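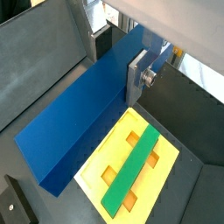
Blue block with gray bracket and bearing or roller, Elville.

Shop walk-through checklist, May
Filled in by Anju Vashisht, with my comments as I went

Ladders
[x] Eight-foot stepladder: feet, rungs, spreader bars. All good! The rating sticker says 300 pounds and you can still read it, so I left it alone.
[ ] Short stepladder: one rubber foot is missing again. I taped a DO NOT USE note on it and put it behind the office door. If you find it back out on the floor, please walk it back for me.
[x] Both stored flat against the wall and strapped.

Cords and outlets
[x] Six extension cords checked end to end. I run them through my fingers with the plug pulled, slowly, and yes, it takes forever.
[ ] The orange one has a nick near the plug. Cut it up and toss it, don't wrap it (I know, I know, it's a long one and we all like it).
[x] Outlet testers: every outlet along the north wall came up fine, and so did the one by the sink, which tripped and reset the way it should.
[ ] Power strip plugged into a power strip under the mail table. Whose heater is that? It's May!

Exits
[x] Front door opens all the way and closes by itself.
[ ] Back door opens, but the pallets from the Prorgate delivery were stacked in the path when I got here at 8 a.m. Lalit Thakur helped me shift them. I'm leaving the box blank this time, even though the way is clear now.
[x] Exit signs lit. I pushed the test button on each one and they stayed on for the whole minute and a half I stood there.

Fire extinguishers
[x] Needles in the green, pins in, tags signed.
[ ] The one in the hallway is hung too high for me to lift off the hook without standing on my toes. I've asked for it to come down a bit.

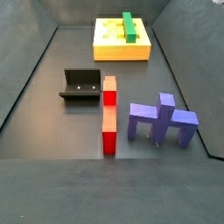

Nhyira Amegashie: Anju, can we talk about the hallway extinguisher before anyone drills? There's a pipe behind that wall and we hit it once already. I'd go to the left of the old hook, same side as the light switch. Also the heater is mine, sorry, I'll take it home Tuesday.

Thanks, left of the hook is fine with me, and I'll hold off until you've marked the spot. Heater forgiven.

First aid
[x] Kit is where the sign says it is.
[ ] Low on the medium bandages, and the burn gel is past its date. Seidel had both last time I looked, so I'll stop in on my way home.
[x] Eyewash bottle sealed and in date.

Floors
[x] No loose mats at the front.
[ ] Wet patch by the cooler. I mopped it and it came back while I was doing the outlets, so it's a leak and I've put a cone there. Puspita Tambunan is calling Onby about a new hose.
[x] Tape lines on the walkway are still down, a little chewed up by the carts.

Open items go on the sheet by the time clock. Put your initials next to whatever you fix, and please write so I can read it!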